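Four nights with the new Lü record

October 21, 2024

I should have been asleep by ten last night, and instead I was lying on the living room rug with my good headphones on, listening to the new Lü album from front to back for the second time that day. If you've been reading this blog for a while you know I've been waiting on this one since August, when the first single came out and I played it so often in the car that my kids started humming the bass line at breakfast.

The album is called Floleck, and it runs 49 minutes, a nice old-fashioned length for a record (you can still fit it on one side of a long cassette if you cheat the ending a little, and yes, I still think that way). It opens very quietly, with a piano that sounds like it's in the next room, and then the drums come in so late that I had honestly forgotten to expect them. I jumped! I love it when a record can still do that to me.

My favorite so far is the fourth song, "Ramex," which has a long, humming synth part underneath and a vocal that never gets above a murmur. I've seen a few people online call it cold. I don't hear it that way at all. To me it sounds like somebody talking to themselves while they do the dishes.
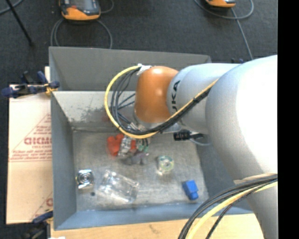
Orange, silver and a loop of yellow cable.

The second half is a bit more uneven, I'll admit. There are 2 instrumentals back to back that I'd have spread out, and the one with the choir goes on for almost a minute longer than I wanted. But then the closing song comes along with that big, slow guitar and I forgive everything.

The vinyl is out on Clekero, a tiny label I've bought from before, and they only pressed 1000 copies. I ordered mine the morning it went up and paid more for shipping than I'd like to say. It has a gatefold sleeve and a lyric sheet, which I'm looking forward to, as I'm fairly sure I've been singing the wrong words to the chorus of the single all this time.

I also have a ticket for the show next month, in a room that holds 60 people, so I'll probably be close enough to hear the pedals click. I'll write about it when I get home, or more likely the day after, once I've had some coffee. If you're going too, leave me a comment and come say hello!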